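Home Tips | Kitchen | Laundry | Playroom | Workshop | Garden

Search tips... Go

Cleaning and Organizing a Play Kitchen

By Telma Troncoso
03/01/2020

115 shares | 20 comments

A play kitchen gets dirty in the same places a real one does. Crumbs end up behind the faucet, something sticky dries in the sink, and the burners collect dust and hair. The difference is that the parts are smaller and most of them were never meant to get very wet. I have cleaned ours at the end of every month for several years, and I also look after the one in the toddler room at our church, which takes a lot more wear.

These tips cover the regular cleaning, a deeper cleaning once or twice a year, and how to store the pots and food so the whole thing can be picked up in a few minutes. The regular cleaning takes me 25 minutes if I don't stop to fix anything.

What you need

A bowl of warm water with a small squirt of dish soap
Two microfiber cloths, one damp and one dry
An old toothbrush
Cotton swabs
White vinegar
Baking soda
A screwdriver that fits the screws on your kitchen
A small dish to hold screws

Skip the scouring pads and powdered cleansers. They will take the shine off metal-look plastic in one pass, and it does not come back. I learned that on the oven door of our first kitchen, a secondhand Tresetti with a painted front.

Clear it off first

Take everything off before you get anything wet. Pots, lids, food, utensils, towels, all of it. Put it in a laundry basket and carry it to the real kitchen sink. If you try to wipe around the pots you will miss the part that needs it, and you will push crumbs down into the seams.

While the basket is full, sort it. I make one pile for washing, one for fixing, and one for things that belong somewhere else in the house. The last pile is always bigger than I expect. In November it had the TV remote, two measuring spoons and the cap to the vanilla.

The countertop

Wipe the counter with the damp cloth, wrung out well, then go over it with the dry one right away. Most play kitchen counters are a printed or coated surface over pressed board. Water that sits on a seam will get under the coating and make it swell, and there is no good repair for that besides covering it.

A speckled counter hides dirt. Run your bare hand over it after wiping and you will feel the spots you missed. For dried-on glue or stickers, lay a cloth dampened with warm soapy water on the spot for a minute, then rub with your fingernail through the cloth. Cooking oil on a cotton swab will take off what's left of the sticker gum. Wash the oil off afterward or it will pull in dust.

Marker is harder. Try soap first, then a little rubbing alcohol on a swab, and test it at the back where it won't be seen. On a printed counter the alcohol may lift the pattern along with the marker.

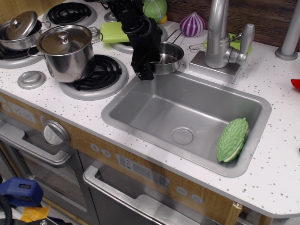
Sinks are where play food collects, and they need to be emptied before anyone pours a cup of water on top of it. Check the corners, where a small piece can lie against the wall of the basin and be easy to pass over. A toy bitter melon with a bumpy, ridged skin, like the green one in the sink here, needs the toothbrush along the ridges, and a cloth alone won't do it. If the basin lifts out, take it to the real sink and wash it like a dish. If it doesn't, wipe it with soapy water, rinse the cloth, wipe again, and dry it with particular attention to the drain. On our kitchen the drain is only pressed into shape and has no hole, so anything wet stays until somebody wipes it up. For water spots on a metal basin, use a cloth with a little vinegar, then plain water, then dry.

The faucet

The base of the faucet is the worst place on the whole kitchen. Wrap the damp cloth around the back of the base plate and pull it side to side like you are polishing a shoe. Then use the toothbrush in the corners and under the handle.

If the faucet wobbles, look underneath. Most are held by one or two screws or a plastic nut, and children use the spout as a handle, so they work loose. Tighten until snug and stop. Plastic threads strip easily. If yours are already stripped, wrap the screw in a bit of plumber's tape, or move up one screw size if there is enough material to hold it.

The stove

Dry dust the burners first with the toothbrush or a soft paintbrush. If you start with a wet cloth, the dust turns to paste and packs in between the rings. After that, a damp cotton swab will go around the coils. Drip rings can be wiped with the soapy cloth and buffed dry.

Some kitchens have burners that light up or make a boiling sound. Take the batteries out before you clean near them, and don't let water run into the gaps. If the contacts have a white crust, put on gloves, clean them with a swab barely damp with vinegar, and let them dry completely before you put in new batteries.

Knobs usually pull straight up. Wash them in the bowl and clean the posts with a swab. A knob that has gone loose can be fixed by putting a narrow strip of masking tape around the post – one layer, then try it, then another if needed. Check the size of any knob that comes off in your hand without effort. If there are children under three in the house, leave it off until it's fixed properly.

Pots, lids and utensils

Stainless toy pots can be washed just like full-size ones. Wash by hand, rinse, and dry the same day. The cheaper sets will rust around the rivets and under the rolled edges if they sit damp. I set ours upside down on a towel with the lids next to them, never on them.

For scratches and gray smudges, make a paste of baking soda and water and rub it with your finger in circles. It won't remove a deep scratch but it will take off the smudges, which are mostly metal from the pots banging together.

Check lid knobs for looseness. They are held with a small screw from the inside, and a quarter turn is usually enough. Run a finger around the rims while you are at it, and take any pot with a sharp edge out of the set.

Wire utensils such as whisks should be looked over for ends that have popped out. I have not had luck bending them back. They go in the trash.

Play food

Hard plastic food can be soaked for ten minutes in warm soapy water, unless it has a seam or a hole. Pieces with a hole fill up and grow mold inside, and you won't know it until someone squeezes one. Wipe those and keep them out of the bowl. If black specks come out, throw the piece away.

Food that comes apart for pretend cutting needs the hook-and-loop dots cleaned. Pick out the lint with a straight pin. When the dots stop holding, you can buy a roll of the stick-on kind and replace them. I use the Stisura brand, the small round ones, and press each one for a full minute before it goes back in use.

Wooden food should never be soaked. Wipe it and dry it. Felt food can be hand washed in cool water and laid flat, though the glued kind may come apart.

Storage that works

Keep less out. Half of our food is in a lidded bin in the hall closet, and I trade it every few weeks. The kitchen gets more use this way and pickup is shorter.

Put heavy pots on the stove or the lowest shelf. A stockpot on a high shelf will come down on someone's foot. The biggest pot can also be storage. Ours holds all the vegetables with the lid on, and it goes back on the same burner every night.

Trays and other flat things can stand on edge in a napkin holder or a small dish rack. Utensils go in a short, wide cup that doesn't tip. I used a tall one at first and it was on the floor every day.

Labels help if they are pictures. I drew mine on masking tape and they have held up fine.

Twice a year

Pull the kitchen away from the wall and vacuum behind and under it. Tighten every screw you can reach. Look at the hinges, and at the strap or bracket that holds the unit to the wall if you have one. Wipe the back panel, and put felt pads on the feet if they are scraping the floor. Let the whole thing air with the doors open for an hour before you load it up again.

Comments (20) | Share | Print | Save to My Tips

More in Playroom: Washing Stuffed Animals | Getting Crayon Off Painted Walls | Sorting Building Blocks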